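Filed under: Workshop Visits / Home Builds / Robotics

A sorting arm built at a shared bench

February 25, 2024

The workshop is called Corkska, and it takes up the back half of a building that used to store carpet. Members pay 90 dollars a month for a bench, a locker and use of the tools. The builder I came to see has had the same bench for two years and spent most of that time repairing radios. Since last April the bench has gone to a robot arm named Basura.

"It means trash in Spanish," the builder said. "The first version was made out of stuff from the scrap bin, so the name was fair. There isn't much of the scrap left in it now, but I already had the name on the power supply."

Basura is a tabletop arm with a two-finger gripper and a small camera near the wrist. The job is tidying. Household things are set out on a table with a couple of baskets, and the arm is supposed to pick them up and put them where they belong. The builder asked me not to expect much speed.

"A kid could clear the table while it's still making up its mind. I'm fine with that. I want it to pick the thing up without dropping it, and then I'll worry about the clock."

The parts have cost 700 dollars so far. That covers the motors, the camera, two power supplies (the first one burned out) and a used controller board sold under the name Wogan. The board came with no manual. The builder worked out the connector over several evenings with a meter and a notebook, and still keeps the notebook page taped inside the locker door.

"I would buy a different board if I started over. It works, but every time I change a motor I have to go back and remember how I did it."

The gripper took longer than anything else. The first fingers were flat and let go of anything with a curve to it. The next pair held better but bent under load. The builder kept redrawing them at night and printing on the workshop machine, which has a sign-up sheet and a long line on it most weekends.

"I'm on the fifth shape. The angle on the inside face is what changed the most. I also made them thicker at the base, and then I had to move the camera - the old fingers blocked less of the view."

The software is a program the builder calls Itent. It was meant to be "Intent," but the folder was named in a hurry and too many other files pointed to it by the time the mistake was noticed. Itent learns from practice runs. The builder steers the arm through a task by hand, the camera records it, and the program tries to copy what it was shown. There are 2,000 recorded runs on the drive so far. A session is usually 20 runs, then a break.

"After that many I get sloppy, and it learns sloppy. I've thrown out whole evenings."

I asked which objects are the hardest. The answer was flatware, and plastic flatware in particular.

"A spoon handle is thin and it sits right down on the table. If the fingers come in a little high they close on air. If they come in low they scrape the wood. Eggs scare people more, but an egg is a good shape to grab. You just can't squeeze it."

The baskets are their own problem. They are full of small holes, and light comes through the pale ones, so the program has trouble deciding where the side of the basket is. The builder has tried moving the lamp and says it helped some.

We looked through the wrist camera's view for a while on a laptop.

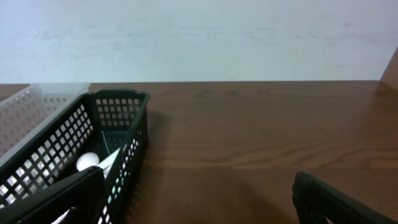 The egg is in the dark basket in the first one, and the spoons are out on the table in the second.
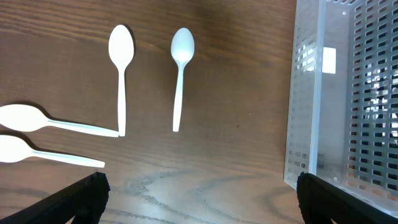
What comes next

The builder wants to replace the wrist motor, which has started to click, and then record more spoon runs from different starting positions. After that the plan is to bring Basura home and try it on a real kitchen counter.

"The table here is always the same table. My counter has crumbs on it and a toaster in the way. I expect it to do badly for a month."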